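The Summer of Paper Games

We are deep into June and I have not bought a single new board game, which if you've been reading this blog for any length of time you will know is some kind of record. The hall closet is full. The space under the guest bed is full. Last month a box of wooden train tracks came down on my foot when I was reaching for the vacuum, and I said that's it, we're playing with what we've got, and if we get bored we're playing on paper.

So, paper! I'd forgotten how good it is. It started with my neighbor Rongrong Xu, who used to teach kindergarten and has a fat accordion folder of printed games that she's been dragging from apartment to apartment for years. Some are in English, some are in Chinese, a few have no words on them at all. She let me sit on her living room floor and go through the whole thing with a cup of tea, and I came home with a stack thick enough to need a binder clip.

My two kids were suspicious. My son wanted to know where the rest of it was. (The rest of what? The plastic, I guess. The little doors that pop open.) But I put a sheet on the table after dinner and we played three games of it and then it was past bedtime and I was the one asking for another round.

A few things I've learned so far, for anyone who wants to try it.

Regular printer paper is fine, but it slides. If you have an excited roller in the family the whole track goes skating off and then everybody argues about which square they were on. I tried tape and it left a sticky line that I'm still picking at. Now I just tell the kids to keep their elbows off. A placemat underneath helps too if you've got one with a bit of grip.

Laminating is nice but I wouldn't go nuts. I did two sheets at the copy place and the glare from the ceiling light drove me up the wall. Plus you can't scribble on them, and scribbling is half the fun. My daughter has been adding her own rules in pencil – "bark here" is a popular one.

Steal your pieces from games you never play. I have a cookie tin of orphans, pawns and dice and one tiny metal boot, and I can't tell you how much use that tin is getting. Alper Ağca from the library game night gave me a sandwich bag of extra dice and I could have hugged him. He also told me to play a new game alone once before putting it in front of children. I ignored him and regretted it inside of five minutes, when we hit a square that neither of us could explain.

And don't worry about whether the game is any good! Most of these are just roll and move. There's no strategy, you can't be clever, the five-year-old wins as often as I do. My brother-in-law Lorne was over for dinner and started explaining what was wrong with it from a design point of view, and then he lost to my daughter and demanded a rematch. We had ice cream very late that night.

The thing I didn't expect is how much number talk comes out of it. My son is at the age where he can rattle off his numbers in a row like a song, but ask him what comes after seven and he has to start over at one. With a track game he's hopping along, reading every square out loud, and getting cross if I skip one. We've been doing it in English on the way out and then, with a lot of coaching through the wall from Rongrong (thin walls, patient woman), a little Mandarin too. My pronunciation is terrible. The kids' is already better.

Next on my list is making our own. I bought a pad of big drawing paper and I have plans for a track that goes through our actual neighborhood, with the bakery and the dog park and the crosswalk where you always lose a turn. I'll put up the result if it's not too embarrassing.

For now the house favorite is the snake one, and I think it's because it never settles into a pattern you can chant. After the start the top row goes 1, 2, 3, 4 and you think, okay, I know how this goes, and then there's another 3 waiting for you right before the bend. Then it's a 9, and the middle row counts you backwards down to 4, and my son reads that whole stretch in a voice of total outrage. Everyone fights over the red piece, so whoever sets the table gets it, and it has to sit right on the star where it says 起点 (start, one of the few things I can now read with confidence). I put a steel plate out next to the board for crackers – empty so far, so I'd better go fill it before they come back in and start without me. 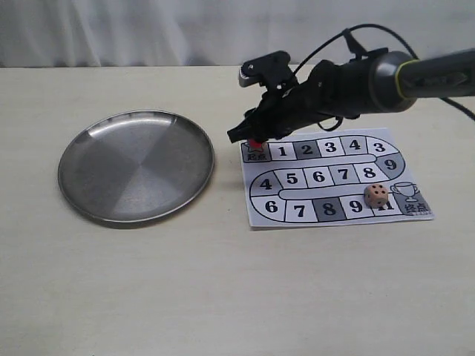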